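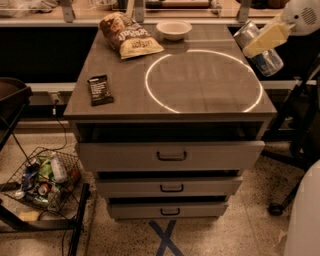
Ivone Nogueira
Staff reporter, Danby

Pedent has moved its drawer-handling robot on to a fixed service routine at its Danby test room, after a run of missed grasps in the spring was put down to a worn joint in the arm.

The machine, a white mobile robot, works at a grey cabinet with three black-handled drawers, taking snack packets and other small items from the top and putting them away. The cabinet's position is marked by a dark blue tape cross on the terrazzo floor.

Cleiton Marinho, who looks after the cell, now starts each shift by checking the cabinet against its tape. He then opens and closes every drawer by hand before the arm is switched on. If one sticks, the runners are cleaned and the check is done again.

The joint is inspected every 100 hours and its grease is changed at 600. The worn part had run for 1,310 hours, well past what Pedent now allows. A replacement came from Flulladport, and fitting it took Marinho and a colleague most of an afternoon – the longest part was setting the arm's zero position again.

"We used to wait for it to miss something, then go looking," Marinho said. "Now there's a sheet on the wall and you sign it."

Drawers that have been left open must be shut before the robot is driven away from the cabinet, and the arm has to be folded first. Both steps were added after a handle was bent at the company's Magalhães site.

Pedent plans to use the same sheet at Magalhães from September. A second cabinet, with deeper drawers, has been ordered for Danby but no delivery date has been given.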